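# Moving a sorting task to the arm: shift handover steps

Applies to the returns bench at Flodino, Dodthorpe site. Revised December 2018.

The arm now takes the pick-and-place part of prop returns. Bench staff keep inspection, exceptions and sign-off. Rehearse each new layout in the simulator before it goes to the floor.

## Before the shift

1. Open the layout in Tiongson and load the current item list (46 item types).
2. Check that the tray is empty and within reach of the arm.
3. Set items apart on the tabletop. Two items that touch are read as one.
4. Run 200 simulated picks. Log every drop by item type.

If a layout fails, change item spacing first, then grip width. Do not change both in one run - the log will not show which one mattered.
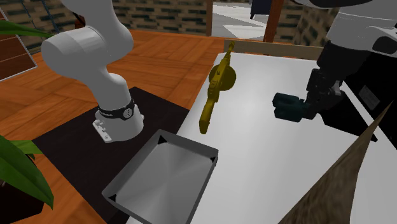
Grip width is stored per item type, so a correction made for one bench carries over to the others at the next sync. Enter your bench code with the change.

## During the shift

- One person watches two benches. Before October it was one person per bench.
- Rejected items go to the manual shelf. Inspect them by hand and enter a reason code.
- Press pause before reaching over the table.

Almost 453 items went to the manual shelf in the first month, out of 2,117 handled. Most were long items with an off-center grip point. Staff who used to sort now spend that time on reason codes and repairs, and the rota lists these as separate duties.

## Handover

Save the drop log, note any open grip changes, and sign the bench sheet.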